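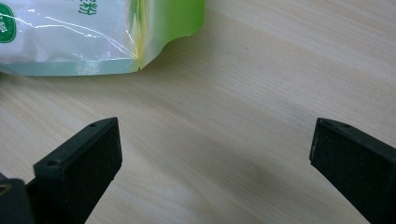 Bolsa de plástico blanca y verde sobre la mesa

Tema: Bases de contactos B2B, ¿Trultex o Plevine?

marga_ventas
Vendemos envases a tiendas de alimentación y se nos acaba el contrato con Trultex en octubre. Somos 5 comerciales. ¿Alguien ha probado Plevine para sacar contactos de compras?

rdelval
Nosotros cambiamos el año pasado. Los correos rebotan menos, pero en teléfonos directos flojea bastante. Para empresas pequeñas casi siempre te da la centralita.

Junaid Durrani
No coincido. Subí una lista de 2000 empresas y los teléfonos de los jefes de compras estaban bien – los que fallaban eran los correos. Depende mucho del sector.

rdelval
¿En qué país? Yo hablo de España y Portugal.

Junaid Durrani
Alemania y Países Bajos. Puede ser eso.

tecla_norte
Antes de firmar, pedid una muestra con clientes vuestros, que ya sabéis quién lleva las compras. A mí con Kazemi me salieron 51 fichas con gente que ya no trabajaba allí.

marga_ventas
Buena idea, la pido el lunes. ¿Se integra con Drarnov? Es el CRM que usamos.

rdelval
Sí, pero la sincronización duplica cuentas si no fijas antes el dominio como clave. Y mirad la renovación automática: hay que avisar con 2 meses.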